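4.2 Reading order and audience response

The second part of the study looked at how the order of readers shaped what the audience did between poems. Open readings at Trollham were held in the upstairs hall, with sign-up beginning in January and a new list posted for each evening. Karine Ross kept the lists and wrote the running notes. Thérèse Lavoie and Normand Poirier coded the audio separately and met to settle the passages where their codes differed. The final set holds 120 readings, of which nine were group pieces. Group pieces were left out of the order analysis but kept for the section on volume.

We sorted audience response into silence, finger snapping, clapping, and spoken comment. Snapping during a poem was coded apart from snapping after it, following Zuccaro's earlier work on the Flisel readings. First-time readers placed early in the evening drew mostly clapping. When they read after the break, spoken comment was more common, and much of it came from people who had already read. Poirier noted that hosts also spoke longer before introducing a first-time reader, so the effect of order cannot be fully separated from the effect of the introduction. 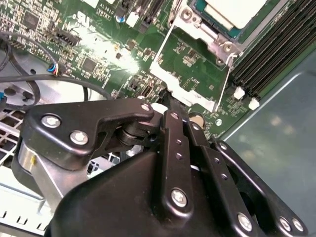

Figure 3.

Length mattered less than we expected. Poems of over 600 words were met with the same range of responses as short ones, apart from three pieces read from a phone, where the reader lost the place and the audience filled the gap. Ramanauskas reports a similar pattern for the Kitar slams, although his readers were scored and ours were not. Poems in two languages are treated in Section 4.3, as the coders did not share a second language and Ross had to check those passages alone.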